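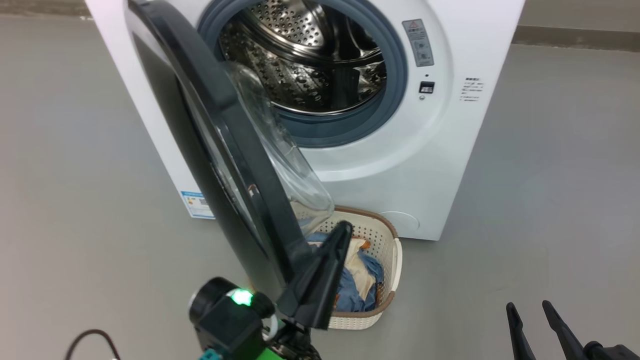 4. Equipment planning and purchase

4.1 Starting from the task

The Lindsay site asked for a robot that could load and unload front-loading washing machines. The request came with a spending limit and no list of parts. Our first draft of the budget started from supplier catalogs, and it had to be thrown out. It contained a good price for the arms and almost nothing for the things the arms would need in order to work near a washer for a whole day.

The second draft started from the task. We wrote down each step of a wash load in the order a person does it: bring the basket, open the door, move the clothes into the drum, close the door, set the program, and later do most of it again in reverse. Next to each step we wrote what equipment the step depends on. Only then did we ask for quotes.

Two steps drove most of the cost. One is handling the door. A washer door is wide and swings on a hinge close to the body of the machine, so the arm must follow a curve while keeping contact with the edge. In Figure 1 a gripper finger is against the inner edge of the open door, with the basket on the floor below it. The other is picking clothes out of a basket at floor level, which sets how low the hands must reach and therefore which base and lift can be considered at all.

4.2 What was bought and what was borrowed

The arms, base and control computer were bought as one set from Pleketti. Two other suppliers offered the arms alone at a lower price, but both quotes left out mounting, wiring and the safety stop. When these were added the difference was small, and it would have used up several weeks of staff time that the project did not have. The order was placed in April.

Grippers were priced separately. The Pleketti set comes with a plain parallel gripper, and we replaced the fingers with longer angled ones from Osix. Spare fingers cost 200 dollars a pair. This looked like a minor item when the budget was drawn up. It became a steady expense, as fingers that rub against door edges and basket rims wear faster than fingers that only handle boxes. We now plan for one spare pair per robot at the start of each work period and a second pair on order.

Cameras were the item where the first draft was most wrong. It allowed for a single camera looking down from the head of the robot. A head camera gives a good view of the washer, the floor in front of it and the basket. It gives a poor view of the fingers once a hand is behind the door or deep in the basket. We added a small camera at each hand, which meant two more cameras, two more cables, brackets, and a larger disk for the recordings. The cameras themselves were cheap. The cables and brackets took longer to arrive than anything else in the order.

The washing machine was an ordinary household model. We looked at a commercial unit and decided against it. A household machine costs less, can be replaced quickly, and has the same features that make the job hard: a round door with a glass center, a rubber gasket around the opening, and a latch that must be met squarely. Baskets and clothes were also ordinary household goods. We suggest buying more of both than seems needed. Clothes used in practice runs stretch and pick up marks, and a robot that has only ever seen the same few shirts tells you little about how it will do with others.

Lab space was not charged to the project, and neither were the desks or the network. A site that has to pay for these should treat our total as too low.

4.3 Costs that do not appear on a quote

Table 3 in the appendix gives the full list. Here we go through the lines that were missing from the first draft, as we expect that others will leave them out too.

Floor space. A washer takes up little room, and the robot does not take up much more. The space that matters is the space around them. The door needs room to swing, the basket has to stand within reach of both hands, and a person must be able to walk behind the robot without stepping over anything. We measured the free floor with the door fully open and the arms stretched out to the sides. Our first layout passed with the door closed and failed with it open.

Cables. Every camera and every gripper has at least one. A cable that is fine when the arm is folded may pull tight when the arm reaches the floor. We paid for longer cables after the first ones turned out short, and the second set, with clips and sleeves, came to 408 dollars. None of this was in the original plan.

Light. The glass in a washer door reflects whatever is near it, including windows, lamps and the small lights on the equipment itself. The metal inside the drum does the same. We had set aside money for extra lamps and spent none of it, as daylight was enough on most days and more lamps would have added more reflections. Blinds would have been the better thing to buy. They are in the budget for the next site.

Labels and language. Household machines are sold with instructions and warnings in the language of the market they were made for. Staff at a site may not read it. Set aside an hour or two to prepare a short sheet that explains the controls and the warnings, and keep it next to the robot's own stop instructions.

Operator time. This was the largest line by a wide margin, and it is the one most often left out of an equipment budget because it is paid from another account. During setup one person guides the arms and a second resets the clothes and the basket. With one person doing both jobs the number of usable runs per day fell by more than half. A cheaper robot that needs a longer reset is seldom cheaper over a full year.

4.4 View from the hand

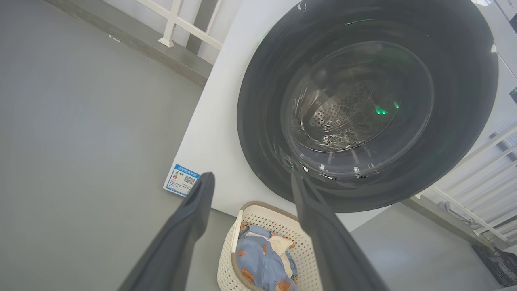
Figure 2. Washing machine and laundry basket seen from the gripper, fingers spread.

Figure 2 is included to support the decision on cameras. The door fills much of the machine's front, and the drum can be made out through the glass. The basket is visible between the two fingers, with a crumpled light blue garment in it. From this position the distance between a fingertip and the rim of the door can be judged much better than from the head.

The same figure also shows why we do not advise buying hand cameras alone. The fingers take up a good part of the lower view. Reflections lie across the dark ring of the door and across the glass, and a method that looks for edges will find several that are not there. The two views cover for each other. If the budget only allows for one kind, we would keep the head camera and plan for slower work at the door.

Buyers should ask suppliers two questions before adding hand cameras. The first is whether the control computer can record all cameras at full rate at the same time. Ours could do so only after the disk was changed. The second is whether the bracket leaves the finger mount free. With one bracket we tried, changing a worn finger meant taking off the camera and then calibrating it again, which turned a short job into most of a morning.

4.5 Planning for a second robot

Lindsay has asked whether a second robot should be bought now or after the first has been in use for longer. We entered both options in the Nuva planning sheet, with the same assumptions about wear and staff time.

Buying now gives a lower price per unit, as Pleketti offers a discount on a repeat order placed soon after the first. It also lets the two robots share spare parts, which is worth more than the discount if fingers and cables keep failing at the present rate. Against this, any mistake in the first order is bought twice. We already know of two such mistakes, the short cables and the small disk, and there are likely to be others that show up only with longer use.

Waiting costs more on paper. The site would go on using one robot, and the operators would sit idle while it was being repaired. Our view is that the site should wait until the first robot has completed 100 full loads without a change to its parts. By full load we mean a complete cycle from basket to drum and back, with the door opened and closed by the robot each time. A load in which a person steps in to free a sleeve or push the door shut does not count toward the total, but it should still be written down, as the list of such cases is the best guide to what the next order should include.

If the site cannot wait, we recommend a split order: the arms and base now – these are the parts least likely to change – and the grippers, cameras and cables later. Pleketti has agreed to this in principle. Osix has not yet given a date for the next batch of fingers, and the sheet leaves that line open. The prices used in this section are those quoted up to 20/05/2018 and do not include tax or shipping.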